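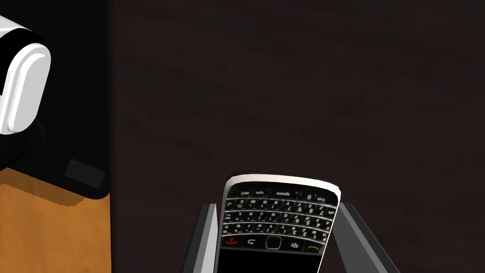 A phone with a full keyboard, its space bar at the top.

The bell at Skulby chapel has been rung by hand for as long as anyone in the village can remember, and on Sunday mornings you can still hear it right down at the ford if the wind is kind. It calls a congregation that would fit quite happily into four pews, though people like to spread themselves out, each to the seat their mother or grandfather had, so that the place always looks fuller than it is.

I went up in May, when the cow parsley was so high along the lane that I drove straight past the gate (twice, I'm afraid) and had to turn round in the farmyard. By the time I crept in they were on the second hymn, and a lady in a green coat moved her handbag and shared her book with me without missing a note. There are 788 hymns in that book and she told me over tea that she could do without perhaps a dozen of them, but would not say which!

Tea is a serious matter at Skulby. It comes after every service, with fruit loaf, cheese scones and a seed cake made to a recipe that came over the hill from Semwal with somebody's bride, and nobody is allowed to leave without a slice wrapped in a napkin for later.

The chapel is 163 years old, built by quarrymen in their evenings, and the roof has been a worry for most of that time. Last winter the rain came in over the harmonium, so a sponsored walk was got up along the old packhorse track to Provbridge, and 212 people set out on it, a good many of them Anglicans and at least one spaniel in a raincoat. The slates over the vestry have been done with the money. The north side will have to be taken in stages, and they hope to have it finished by 2030.

Meanwhile there is harvest supper to think about, and the windowsills to dress with apples and dahlias, and the old argument over whether marrows belong on the communion table or under it. Services are at half past ten, and the kettle goes on during the last hymn.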